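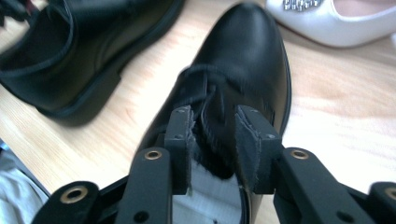
Shoe sorting and pairing: is anyone running this unattended?

bevach_tom2
We do returns for a small footwear seller. Shoes come out of the tote in any orientation, mixed styles, and need to go back in boxes as pairs. I priced a two-arm cell from Conneely in June. Their claim is 107 pairs an hour on mixed stock. Does that match what people see?

eltumport_line
On rigid clogs, maybe. Lace-ups are a different part. The collar spreads when you grip it, so your grasp width changes under load. A parallel grip on one side of the collar holds better than two fingers inside, in my tests.

gearlash
Disagree. Grip one side and the shoe swings. Inside the opening with soft pads you get centering for free, and you don't mark the leather. Bare fingers left lines on black uppers at our place. Felt fixed it but wears out fast. We change pads every 800 picks.

bevach_tom2
Every 800 is twice a shift for me. What does a pad change take?

gearlash
3 minutes if the screws aren't stripped.

eltumport_line
Picking is the easy half anyway. Ask Conneely whether their number includes laces. Tying a bow on a shoe with nobody's foot in it is still hand work everywhere I've been. Retying a loose knot is worse than starting from untied.

quietspindle
Same problem at home. I have a Trallano arm on a bench and it will put shoes on a rack all evening. Left/right it gets wrong when a shoe is lying on its side. Glossy ones are the worst for the depth sensor.

gearlash
Polarizer on the light and on the lens. Helped us with patent.

quietspindle
Tried it. Better on black, no change on white.

bevach_tom2
Asked. The 107 is slip-ons only, roughly half that with laces tucked and not tied. I'm keeping the people on lacing and getting a quote for pick and pair alone.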